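4.2 The wrist that wouldn't let go of a contact

So, the stall fault. I logged 206 of them over 3,322 attempts at moving pellets between the bowl and the dish, and I still get annoyed thinking about it. The Cusix controller would read a light brush as a hard collision and lock the arm (usually on a Friday!).
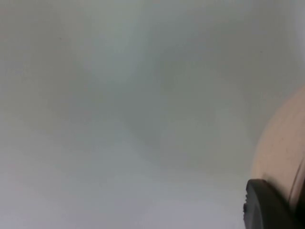
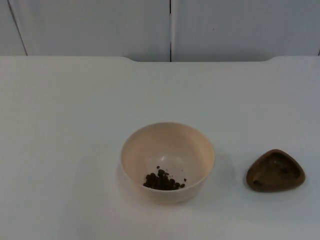
Figure 2. Wrist view and fixed view of the bowl task.

Matilde Sampaio disagrees with my blaming the controller, and told me the force threshold was simply set too low for anything that close to a rim. We raised it and the false stops dropped, but then a real collision went unreported, so I put the old value back.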